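Home Organising: Practice and Principles
Korwood Community College, evening program
Session 5 handout: Small things and what to do with them
Lecturer: Rasa Jaunzems
Notes updated May 1, 2024

Where we got to last time

Last session finished halfway through the pantry, and a few of you wanted to know when we'd come back to the spice rack. Session 7. Until then please leave your paprika where it is.

Tonight is small things. By a small thing I mean any object that fits in a closed hand, has no obvious shelf of its own and will be missed loudly if it goes in the bin. Toy figures are the purest case, which is why the exercise uses them, but the same notes apply to tape measures, hair clips, foreign coins, drawer knobs and those plastic pegs that came with a flat pack in a previous decade.

1. The table comes first

Clear a surface before you touch anything. A whole table, with the mail off it. I know the mail has nowhere to go. Put it on a chair for 25 minutes and it'll be fine; it's been unopened for longer than that.

Pale tabletops are easier to work on. On my own dining table, a dark stained thing from my aunt, a brown button can hide in plain sight until June. If yours is dark, throw a plain sheet over it. No patterns. I once tried to sort beads on paisley.

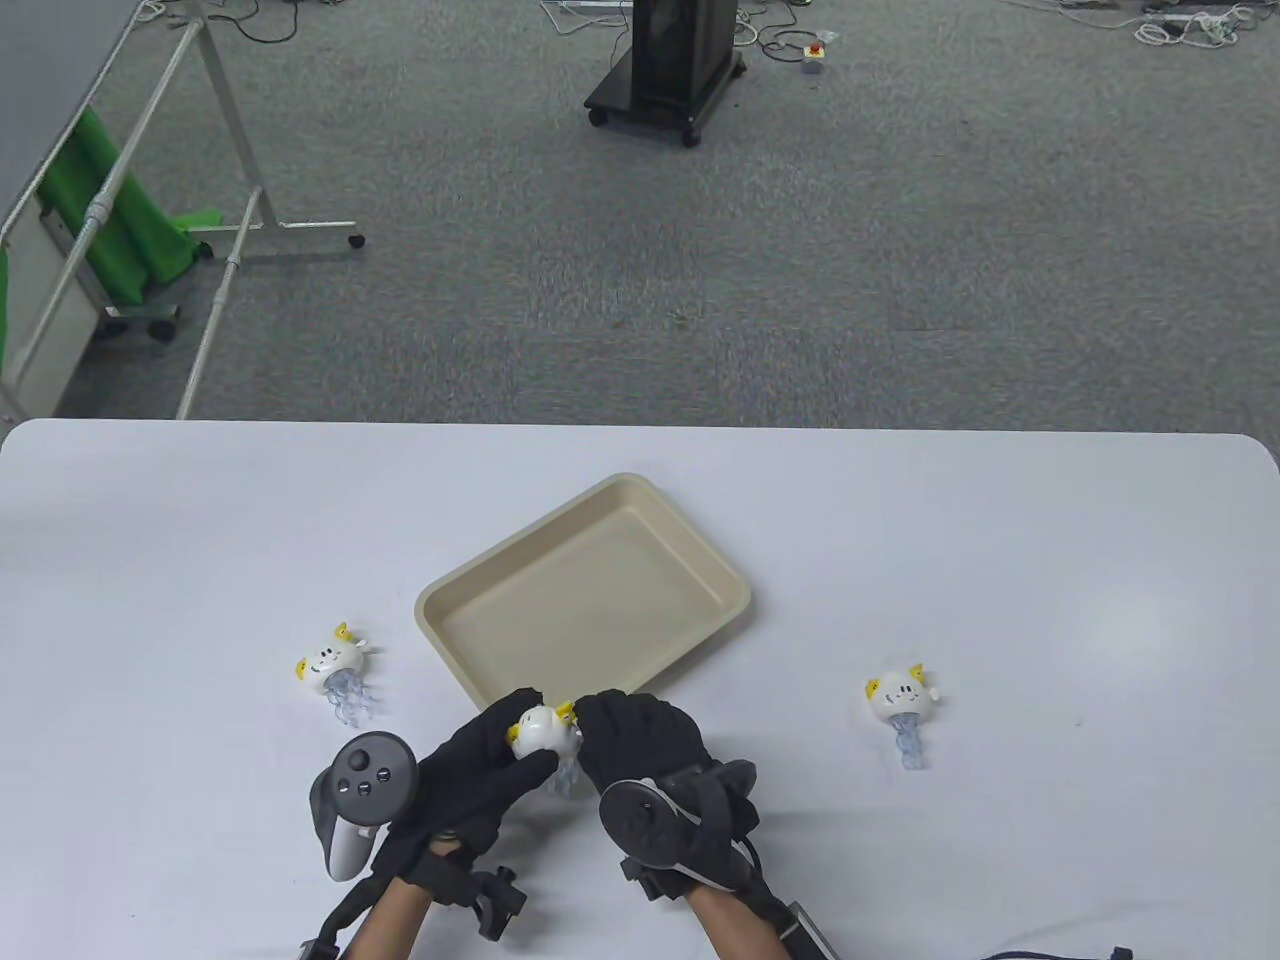

Put the container out before you start picking things up. Most people do it the other way round: they gather an armful, stand in the hallway holding it, and then begin to wonder what it should go in. By then any container looks good, including the salad bowl. With three jellyfish toys to deal with and a bare beige tray already in the middle of the table, the question of where has been answered. One toy is between the fingers at the near side of the tray, the others are waiting to the left and right of it, and there's a clear bit of table around the lot. You can see at a glance what's still to be done. Compare this with a heap, where all you can see is the top of the heap.

Terms you'll need for the workbook:

Home container: where a thing lives.
Working container: where a thing sits while you decide.
Limbo: where a thing sits while you pretend to decide. In most houses it's the top of the fridge.

A tray is a working container. It can be promoted later if it behaves.

2. Why a shallow tray

Deep boxes are popular with people who would like to stop looking at their belongings. A shallow tray has the opposite effect. Everything in it is on show, and it fills up early enough that you have to make a decision while you still have the strength.

Look for a plain bottom and a raised rim. The rim stops the round things rolling off, and sloped sides let you get a fingertip under a flat thing without chasing it into a corner. Compartments are optional. I'm against them for beginners, who tend to spend the evening arranging the dividers.

Whether the tray sits square to the table is a matter of temperament. One student in the last intake couldn't begin until hers was parallel with the edge. I said it made no difference to the sorting, and she said it made a difference to her, and we left it there.

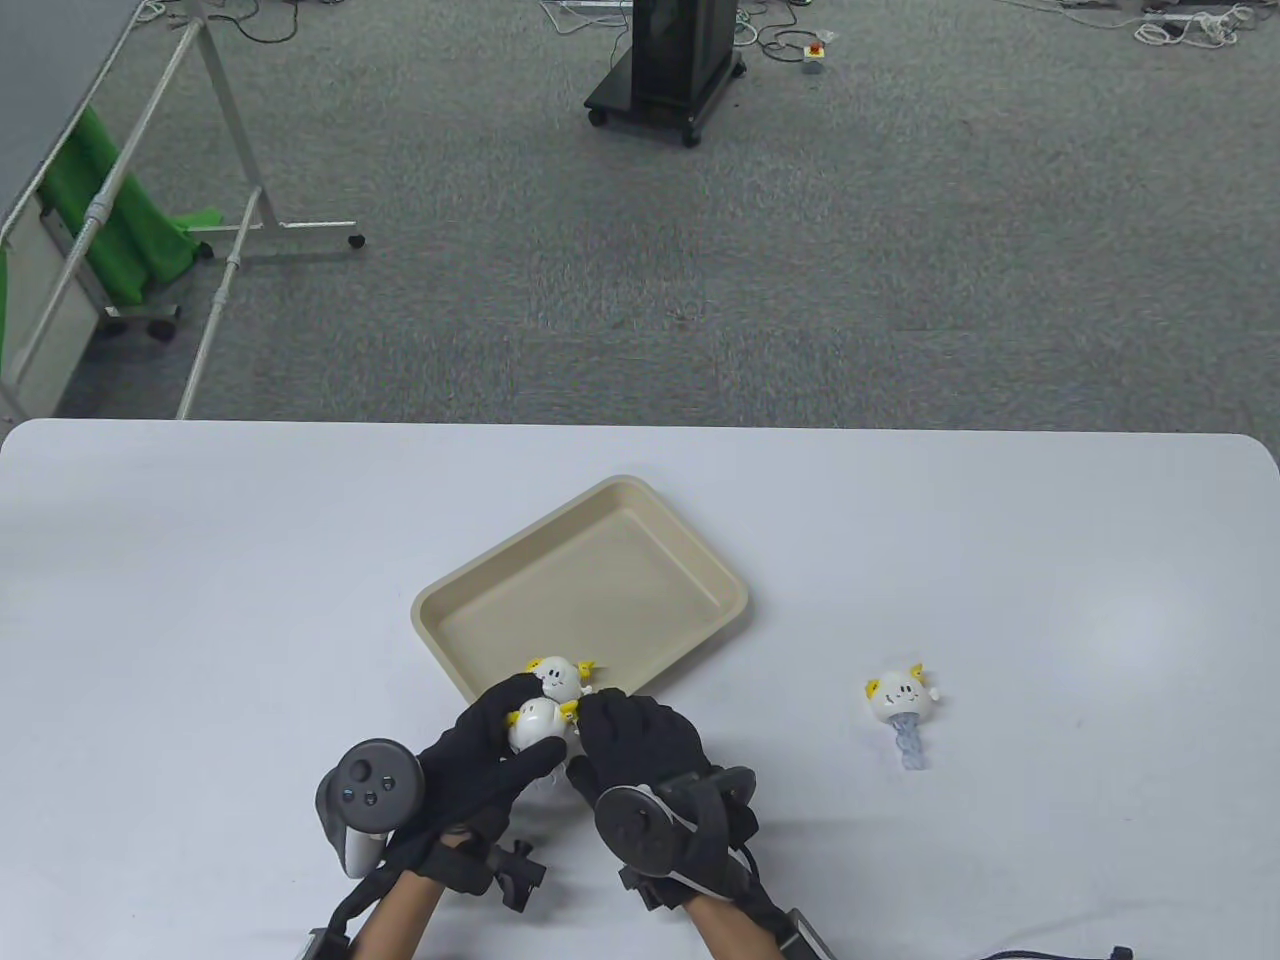
Two figures handled together at the near rim. The tray is on the diagonal; its bottom is still clear.

3. One at a time, or two

The textbook answer is one at a time. Pick up, look, decide, place. The Prulel workbook is very firm about it on page 40 and repeats itself in bold on the following page, in case you'd gone feral in between.

My answer is that you may handle two when they're alike. If both are the same sort of toy, the decision is the same decision and there's no point making it twice. When they differ at all, go back to one. The moment you've got a toy in one hand and an unpaid bill in the other, you're no longer sorting, you're just holding things.

Three is juggling. Don't.

Also: place, don't drop. Dropping is quick, but it turns the tray into a heap with a rim. Set each thing down so its face or label is up, and leave a finger's width beside it if there's room.

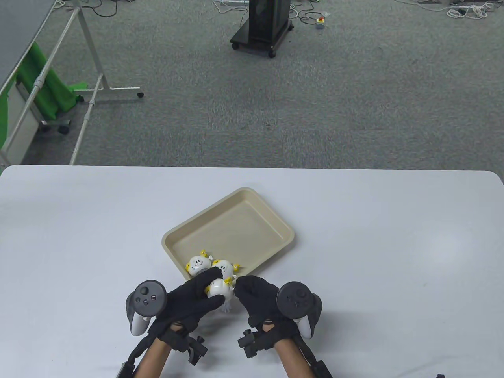
Which brings us to the matter of clumping. Left alone, people fill the nearest edge of any container and ignore the rest. Open your cutlery drawer when you get home and you'll find the same habit, with the good peeler wedged at the front and a great prairie of nothing at the back. It feels efficient, as the near edge is the shortest reach. Then the things start leaning on each other, somebody pulls one out and its neighbours come along for the ride.

Start at the far side and work back towards yourself. It costs a few centimetres of reach per item. I've had complaints about this from able-bodied adults.

4. Sets

A set is any group whose members look sad on their own. Salt and pepper, chess pieces, matching toys, the six glasses of which you now own four. Keep sets together through the whole process and don't call the job finished with one member left on the table. It'll be the one that goes under the couch. 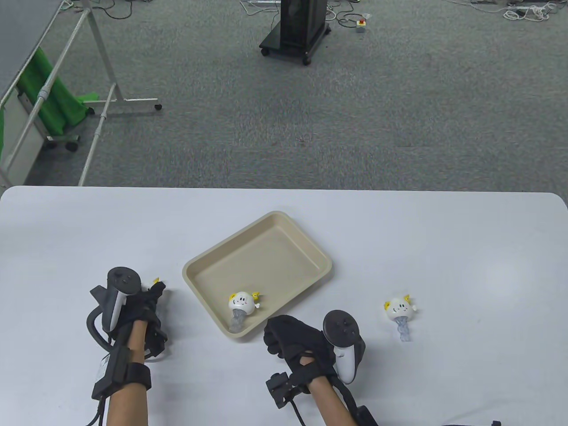
Partway through a set: one figure on its side in the tray, face up, and a second still on the table to the right.

If you're called away partway, leave everything exactly as it is. Do not sweep the leftovers in with your forearm "just for now". Just for now is how the Gil Street house (Session 2, slides) came to have a roasting pan full of batteries.

5. Practical for this week

Choose 20 small things from one room. Clear a table, set out one shallow tray, then place every item using the method in parts 1 to 4. Write down where each one ends up afterwards. "Drawer" is too vague to be marked. "Second drawer, left side, in the Katanar tin" will do nicely.

Allow 40 minutes, including the time you'll spend reading an old birthday card.

Children may help if the things belong to them. They're better at it than we are until something turns out to be a favourite, at which point work stops.

Reading: Prulel workbook, chapter 3. Skip the section on label makers, we'll have that argument together in class.

Bring your own tray next session. The college owns five and they're all in use under the pot plants.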